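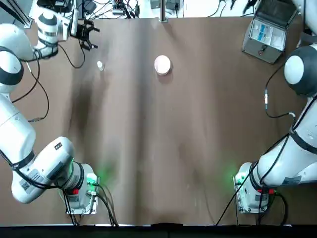 Brown Table Cover by Cullatau, reviewed with the Bustik case and the Zerside plates

I have had the Cullatau cover on my work table since March, and I bought the other two items a little later from the same shop. All three get used together, so I am reviewing them together.

The cover first. It is a plain brown sheet, smooth to the touch, and it arrived folded. The folds never came out completely. I left it flat under some books overnight, then tried the warm iron and towel method from the leaflet, and there are still soft creases running the long way. They don't affect anything you set on top. The color is flat enough that small pale parts are easy to find on it, and that was my main reason for picking brown over the white one. It does show lint and light specks. I wipe it with a damp cloth at the end of the day.

The size is good. I ordered the longest one and it reaches the edges of my table with nothing to trim. It slides a bit if you lean on it — I put four strips of double-sided tape under the corners and that stopped it.
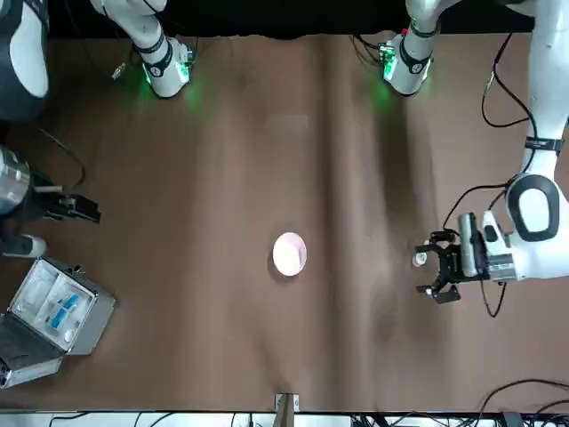

The Zerside plates are small, round and pale pink, with a slightly raised rim. I use them as parts trays. The rim is low, so anything that rolls hard enough will go over it, but for caps, screws and short bits they do the job. They weigh very little and will skate across the cover if you bump them. The finish is shiny, and under an overhead light you get a bright spot in the middle that can be annoying when you are looking for something tiny. I moved my lamp back and it got better.

They came in a pack of 18, which is more than I need. The other pack size was too small, so I have spares in a drawer.
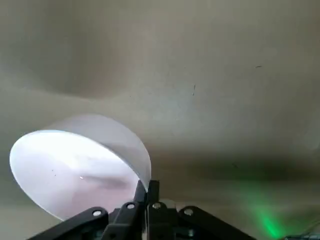

Cleaning is easy with dish soap. Dust is the bigger problem, and they pick it up in storage. A quick rinse before use takes care of it. I would not put anything hot on one.

The Bustik case is the best of the three. It is silver aluminum with a metal frame and corner fittings, and it has a curved chrome handle on the front. Inside there are clear plastic dividers. I keep small things in clear bags between them, and I can see what is in each section without digging. My old Ladefoged box had deep foam slots, and everything ended up in the wrong one.

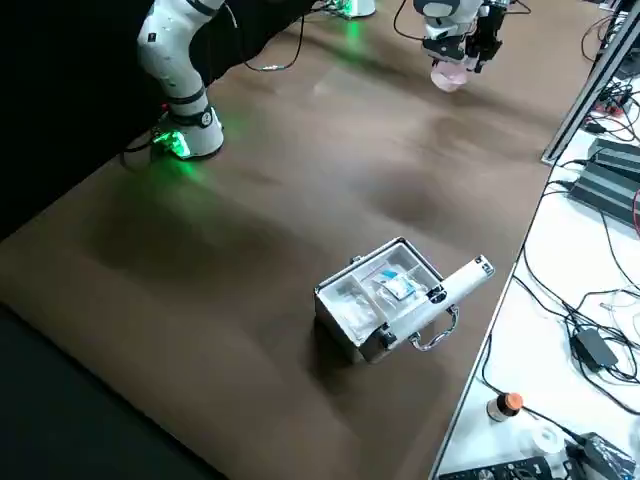 The case is not large. Longer hand tools have to lie across the top while it is open, and you need to find another spot for them before closing the lid. The latches are small and a little stiff. The handle is comfortable for carrying from room to room, though I haven't taken it farther than the car.

I would buy the case and the cover again. The plates are fine for the money, but a deeper dish would work just as well.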